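The worktop that wants to be looked after

Every showroom in Medthorpe will tell you that natural stone lasts for ever. Ask how it copes with lemon juice and the talk turns to sealant.

I have spent much of November asking, and the answers vary with whoever is selling. Giuliana Bedoya, a fitter in Prindmont, quoted me £3,000 for a modest run of marble. The sealing kit was extra. So was the second visit.
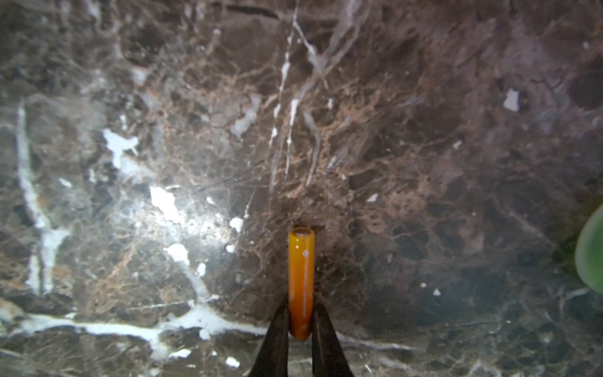

2 min read

Dark marble with plenty of veining is the current favourite, on the grounds that it hides marks. Perhaps it does. Hiding a mark and resisting one are different claims, and the brochures slide between them without blushing.

Then there is resale. Wilson Rivadeneyra, who sells houses in Nonidthorpe, is often told by owners that stone "pays for itself". He has yet to see a buyer raise an offer over a worktop. Consuelo Urrego spent £1,172 having hers repolished before a sale, and the new owners ripped the kitchen out.

None of this makes marble ugly. I like it very much - in other people's houses, mostly. My own laminate is chipped by the kettle and I have a quote for replacing it in the drawer, unsigned.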